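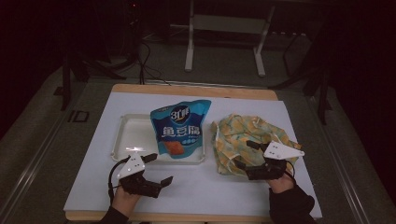 4. Setting up the board and tray

Read this section after you have unpacked the Berkeo board and checked the parts against the list in Section 2. Set-up takes a few minutes and needs no tools.

4.1 Choosing a table

The board is made to sit on an ordinary flat table. It should rest fully on the tabletop, with a margin of table left showing along the front. Do not set it on a bed, a sofa arm or a trolley with a raised lip.

1. Clear the table and wipe it down.
2. Check that the table doesn't rock. If it does, fix the table first. Folded cardboard under the board is not a substitute.
3. Peel the backing from the four feet on the underside of the board, if this hasn't been done.
4. Lower the board onto the table, white side up, and press down once at each corner.

Note: The feet grip best on bare or varnished wood. On glass, or over a vinyl cover, use the larger feet in the spares bag (part 117).

Caution: Do not drag the board once the feet are down. Lift it by both short ends.

4.2 Dividing the board

The board has no printed lines. Most people use the left half for the tray and keep the right half for cloths and anything else soft. Left-handed users can swap the halves, and the rest of this section still applies.

Decide on one arrangement and stick with it. If several people in the household or workplace pack at the same board, agree on the arrangement and put it on the card supplied (part 24).

4.3 Placing the tray

1. Rinse and dry the tray before first use. It is shipped with a light dust from the packing.
2. Place it flat on the tray half of the board, leaving a hand's width of board free in front.
3. Check that nothing is caught underneath. A flattened wrapper or a bit of string is enough to make the tray tip.

The tray walls slope outward. This makes small items easy to pick up along the edges, but it also means the tray won't hold a stack pushed hard against the side – the stack will climb the wall and go over. Keep piles low.

Note: Under a desk lamp or a ceiling light, the inside of the tray may show a bright spot. If it makes labels hard to read, turn the tray a little or move the lamp.

4.4 Standing packets in the tray

Packets with a crimped top, such as chips, dried fruit, fish tofu or other bagged snacks, can be stood up in the tray so the front can be read.

1. Shake the contents gently to the bottom of the bag.
2. Pinch the bottom corners so the base opens out a little.
3. Stand the bag on the flat part of the tray.
4. Let it lean back against the far wall, with the printed side facing you.

A tall bag will rise well above the tray and hide part of whatever is behind it. Put tall bags in last, or pack them first and get them out of the way.

If a bag keeps sliding forward, it is usually too full at the top or too light to stand. Lay it on its back. There is no harm in this, and the label can still be read from above.

Caution: Do not stand opened packets in the tray. Clip or reseal them and lay them down.

Caution: Check the date and the ingredients before a packet goes into a parcel for someone else. If the label is in a language you don't read, set it aside for someone who does.

4.5 Cloths, scarves and masks

Soft items go on the other half of the board, straight onto the surface. They do not belong in the tray with food.

1. Put the cloth down loosely. It doesn't matter if it lands in a heap.
2. Find any strings, ties or loops and draw them out to one side.
3. Find two corners and pull them apart until the top edge is straight.
4. Smooth from the middle outward with the flat of your hand.
5. Fold in half, then in half again. Tuck strings and loops inside the last fold.

Thin printed fabrics can be confusing, as a busy floral pattern hides both the creases and the edges. Go by feel along the hem. If you can't find a corner, pick the cloth up at any point on the edge, let it hang, and take the lowest point in your other hand.

Note: Pale strings are easy to lose against the white board. Kirsten McIntyre, who tested the early boards for us at Cloramville, lays a dark placemat under her cloths. A dark mat in the right size is sold separately (part 92).

Caution: Ear loops pull off if the item is lifted by them. Lift by the fabric.

4.6 Packing from the board

Once both halves are set out, you can pack in any order that suits the container. The order below works for the standard Girard box.

1. Folded cloth at the bottom.
2. Heavier packets next, lying flat.
3. Light or crushable packets on top.
4. Close the lid without pressing. If it needs pressing, take something out.

Leave the tray where it is between boxes. Refill it when it is empty, and avoid topping it up partway through, or older packets end up at the back and stay there.

4.7 If something isn't right

The board slides when you reach across it.
Wipe the feet and the table with a damp cloth, dry both, and set the board down again. Replace the feet if they have picked up lint.

The tray tips when a bag is added.
Look underneath first. If the tray is flat on the board, the bag is leaning on the near wall. Move it to the far one.

The board has marks that won't wipe off.
Warm water and dish soap will lift most food marks. Ink from printed bags may need a second go. Don't use scouring powder or anything with bleach in it.

The table is marked where the feet were.
Some oil-finished tables darken under the feet. Lift the board off at the end of the day for the first few weeks, and longer if the finish is new.

4.8 Putting it away

Empty the tray, wipe it and turn it upside down on the board to dry. The board can stay on the table or be stored upright behind a door. Don't store it flat with weight on top. Cloths should go back in their drawer and not be left on the board overnight, particularly in a damp room.

Replacement feet and trays can be ordered from Vastent. Quote form 158 and the part number. Questions about this section go to Mackenzie Poirier at the same address.

Section 4 last revised Sep 18, 2026. It replaces the loose sheet packed with boards shipped before May.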